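4.2 Moving the planner into the simulator

The first version of our planner (Urnis) was tested on a single arm with no obstacles. For the second half of the project we switched to the two-arm model, which shares one body between both arms. Lesego Ntuli rewrote the collision checker so that each arm treats the other as a moving obstacle. Ekua Quaye handled the scene loader and the camera poses.

Most of the bugs in November came from the camera transform. The head camera was loaded with a roll offset, and our grasp code assumed a level horizon. Grasp targets on the counter were computed too high or too far to one side, depending on the arm. We now read the full rotation from the simulator and convert every target into the body coordinate system before planning.
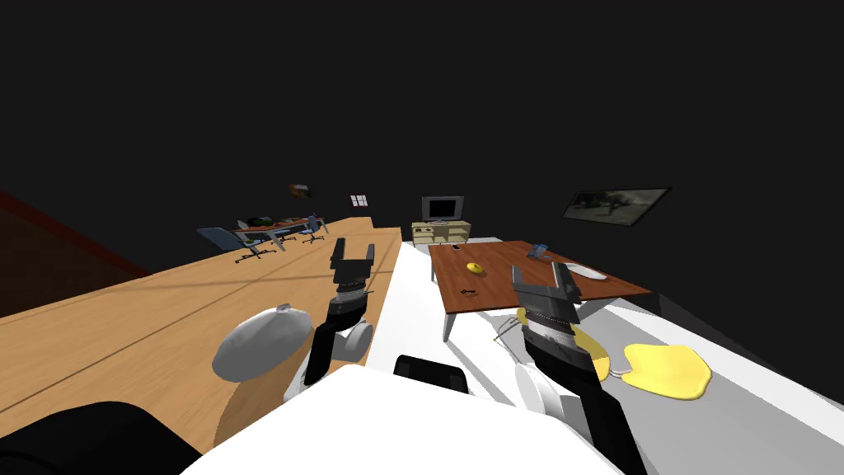 Figure 6. Simulated room with both arms raised, right gripper over the white counter.

We ran 216 planning requests with the corrected transform. Of these, 213 returned a path within the time limit. The other three were all right-arm requests with the goal close to the counter surface, where the safety margin left no valid wrist pose. Reducing the margin fixed two of them – we left the third as a known failure.

The grasp detector is still the weak part. It was trained on 113 labeled views, all taken with a level camera, and it does poorly on thin or flat objects. Thierry Poulain suggested rotating the training views at random. We tried this on a small set of 11 views but did not have time to retrain fully.

4.3 Replanning

Replanning is triggered when a joint drifts from its planned position by more than a set threshold. Both arms stop, the checker runs again, and the left arm is planned first. The order is fixed in the config file.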